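Solville Cup: Frequently Asked Questions

When does the tournament start?
Group games kick off on the first Saturday in November at 9 a.m. The draw is pinned up in the clubhouse and posted on the results page the night before. Please don't call the office to ask who you've got. We find out when you do.

How does the format work?
Teams are drawn into groups of four, and the top 2 in each group go through. After that it's straight knockout. A draw in the knockout rounds means ten minutes of extra time each way, then penalties, then a long walk to the parking lot for somebody.

What separates teams level on points?
Goal difference, then goals scored, then the result between the two sides. If all of that is identical we toss a coin. Imia went out on the coin two years running and would like it known that they consider this unsatisfactory.

How many players can we register?
Eighteen, with any five substitutes used per game. Names go in before your first match. A cousin who "played a bit in college" and turns up for the semifinal is a spectator.

Do we need two sets of jerseys?
Yes, in two colors that a tired referee can tell apart. Navy and black don't qualify. If there's a clash, the team listed second changes.

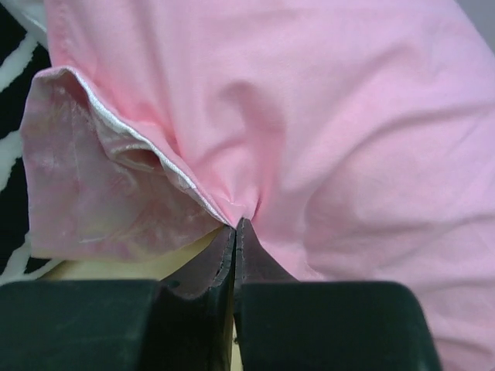
What does it cost to enter?
$174 per team, which covers the referees, the field and a ball at each end of the day. A further $100 deposit comes back to you if you play all your games. Amow have yet to see theirs again.

Can we appeal a decision?
You can appeal eligibility, in writing, within an hour of the final whistle. You can't appeal an offside call, however good your brother's phone video is.

Who runs the discipline side?
Beril Aydoğan. Two yellow cards in the group stage means you sit out the next game, and a straight red means you miss at least one. She has heard that you got the ball first.

Is there room for spectators?
The bank along Sadowski Field holds 600, more if people are friendly. Entry is free. Dogs are welcome on a leash, after the events of last year's quarterfinal.

What happens if it rains?
We play. We stop for lightning and for standing water in the goalmouth, and the referee decides how much water is too much. Abandoned games restart from the minute they were stopped, with the same score.

Where do I send a question that isn't on this page?
Use the contact form. Replies go out on weekday evenings, usually after dinner.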